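ok so the semester project for my robotics class is laundry folding and I have opinions now. long thread, get a snack

my team is called Wurix (it was the only name nobody on the team hated). there are 5 of us. the assignment is to teach an arm to fold clothes, and the way you teach it is by doing the folding yourself with a hand-held gripper over and over until you have enough demos to train on

I signed up thinking I'd be writing code all spring. I have written maybe a page of code. mostly I fold shirts like a crab

the class rule is that a demo only counts if you start with the garment spread out, finish with it folded, and never touch it with your fingers in between. if you poke it flat with your thumb even once you have to toss the whole run. I have tossed SO many runs

as of last night we have 2966 good ones!! the goal we set back in January was 3000 and I remember laughing at it

things I've learned about clothes: jeans are easy, they basically want to be a rectangle. t-shirts are fine. towels are a vacation. hoodies are evil because the hood flops wherever it feels like going. and then there's knits

ribbed knits stretch. you grab the edge, you pull, and the edge comes with you but the rest of the sweater stays home. so you get this long sad corner and the fold lands crooked. the trick is to pinch up a little bunch of fabric instead of just the very edge, so there's something for the grip pad to hold on to. took me a whole evening to figure that out 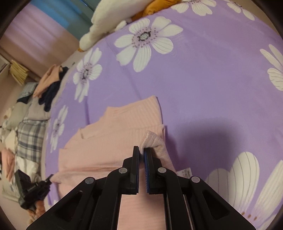 Over on team Skulus we gave up on knits in week two and did all dish towels, and our success rate looks amazing on paper, but I'm pretty sure the arm would cry if you handed it a sleeve.

ok see that's exactly what I'm worried about though, in the other direction! we went wide and did every kind of clothing we own, and I keep thinking we should have picked one thing and nailed it. your towels are going to look so good on demo day

(also please tell your team I say hi and that I'm jealous)

anyway, sleeves. my order is left sleeve in, right sleeve in, bottom up to the collar. one of my teammates does bottom first and THEN sleeves, which I find upsetting. we had a real meeting about it. if half the demos go one way and half go the other, the model can end up doing something in between, and something in between is a wad

so we voted, and sleeves first won 3 to 2, and we had to pull all the bottom-first runs out of the training set. that hurt a lot. that was a whole weekend of someone's life

the other thing is speed. I fold pretty fast now and it's a problem! when I watch my early runs back they're slow and careful and kind of lovely, and the new ones are me yanking things around at 11 pm. the instructor told us to fold like we're showing a little kid how to do it, so I've started talking out loud while I go. "and now we take this sleeve." my roommate has questions

we tried the first version of the model on the lab arm in April. we named the arm Pritchard, it just has that energy. Pritchard folded a t-shirt on the second try and all of us screamed like we'd won the lottery. then Pritchard picked up a pair of leggings, held them in the air for a very long time, and put them back down in the same spot. relatable

knits we haven't tried yet. I'm doing those last because I want the good memories first

demo day rules for anyone who asked: each team gets a basket of clothes they've never seen, ten minutes, and you get points for every item that ends up folded and inside the taped square. no touching, no resets after the first one. last year's winner was a team called Fidonico and they got seven items, which sounds small until you've watched an arm think about a sock

plan for tonight is more knits, long sleeves only, slow hands, talking voice on. I'd like to get us past 3000 before I go to bed

update, it's 1:40 am and we're at 3009. every sweater I own has been folded so many times it has permanent lines in it. going to sleep on top of the pile, will report back after Pritchard meets a cardigan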